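分类：公共空间管理 / 家具与桌面养护 / 连载帖

Skernum 共享办公中心 行政服务部

（1）各位使用单位、各位同仁：近期我部收到较多关于公共桌面清洁与使用的咨询，现以连载形式集中答复。本连载适用于中心二层、三层全部浅色木纹桌面，包括会议桌、共享长桌及访客接待桌。独立办公室内由使用单位自行购置的家具，可参照执行。

（2）先说明范围。中心现有登记在册的公共桌面及台面共 1,114 张，去年 11 月完成编号，编号标签贴于桌板背面靠近桌腿处。报修时请提供编号。仅填写“靠窗那张”或“打印机旁边”的报修单，处理时间会相应延长，敬请理解。

（3）日常清洁由物业保洁人员在每日闭馆后进行，步骤如下：先以干布除尘，再以拧干的微湿布顺木纹方向擦拭，最后用干布收净水痕。擦拭不得打圈。此前部分楼层采用打圈方式，强光下可见弧形痕迹，相关班组已重新培训。

（4）关于清洁剂。目前统一使用 Koment 中性清洁液，按瓶身标示比例稀释后喷于布面，不直接喷于桌面。请各使用单位不要自行使用酒精、去污粉、钢丝球及含研磨颗粒的海绵。三层东区曾有桌面因使用研磨海绵失去光泽，目前仍在等待换板。

（5）有同仁来信询问，桌面上的细小黑点是污渍还是木纹本身。判断方法很简单：用微湿的软布轻按数秒后擦拭，能够去除的为附着物；不能去除的，请勿用指甲或刀片刮除，登记编号后由我部派人查看。木纹中颜色略深的细条属于纹理，不需处理。

（6）反光问题也有多位同仁提及。浅色桌面带有柔和光泽，灯光或日光斜射时，中间容易出现一条较亮的光带，两侧和边角则显得偏暖、偏黄。换一个角度再看，往往就能分清是光线造成的色差还是表面的实际变色。填写报修单前，请先从两个方向各看一次。

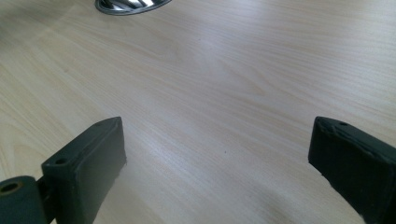
（7）下面谈走线孔。桌面上的圆形金属走线孔是日常清洁中最容易遗漏的部位，灰尘、纸屑多积于圈口内侧。保洁人员每周用软毛刷清理一次圈口，再以干布擦亮金属面。请勿向孔内倾倒液体，也不要将回形针、订书钉、糖纸等塞入孔中。

（8）走线孔仅供电源线和数据线穿行。插头体积较大、无法通过的，请联系前台，由工作人员从桌下接线，切勿用力挤压。金属圈如有松动，请先停止使用该孔并报修，不要自行用胶水固定。胶水溢到木纹表面后很难清除，通常只能更换整块桌板。

（9）杯具与热源。会议桌统一配备杯垫，用后请放回桌边的收纳盒。热水壶、便当盒及刚取出的打印件纸箱，请不要直接放在桌面上拖动。有液体洒出时，请立即用纸巾吸干，再联系前台做进一步清洁，尤其是靠近走线孔的位置，要同时检查桌下的线缆和插座。

（10）胶带与贴纸。活动主办方如需在桌面标示座位或设备位置，请使用前台提供的低粘纸胶带，并于活动结束当日撤除。透明胶带和双面胶不得直接贴在桌面上。残胶由我部统一处理，请不要用美工刀刮。

（11）关于离席整理。每次会议结束后，请带走个人物品、纸张和一次性餐具，将椅子推回原位，把临时接入的线缆收回线盒。共享长桌不保留个人座位，过夜物品将由前台登记后移至失物架，保管期为 6 个工作日。

（12）关于换板。本年度换板工作由 Drutitz 木作承接，首批涉及三层东区及二层访客接待区。更换期间，相关桌位在预订系统中显示为“暂停使用”。新桌板沿用浅色木纹，但因批次不同，与旧板之间可能存在轻微色差，不作为质量问题受理。

（13）报修渠道共有 2 个：前台纸质登记簿，以及预订系统内的“家具与桌面”栏目。请勿在各楼层聊天群内报修，群内信息不计入工单。去年全年经正式渠道受理的各类家具工单共 2,144 件，其中桌面类占比最高，主要集中在水痕、残胶和走线孔松动。

（14）本连载内容由行政服务部 Fergus Gourlay 负责解释。中心西侧 Kinnear 楼的桌面材质与本楼不同，养护办法另行发布，请该楼使用单位暂按原规定执行。各单位如需纸质版，可到一层前台领取。

标签：桌面养护　走线孔　公共家具　报修须知

网友评论

三层东区使用者：请问换板期间，原来预订的长期桌位会自动调整到其他区域吗？系统里目前还看不到。

Skernum 行政服务部 回复：长期桌位将由前台逐一联系确认，无需自行重新预订。

木头人：顺着纹理擦确实好很多，以前我一直打圈擦，怪不得越擦越花。

Lin_office：走线孔里能不能加个盖子？我们组的笔掉进去过好几次。

Skernum 行政服务部 回复：建议已记录，将与换板承接单位研究后答复。

路过的访客：杯垫收纳盒经常是空的，希望多补一些。

联系我们：一层前台　|　© Skernum 共享办公中心 版权所有　|　返回顶部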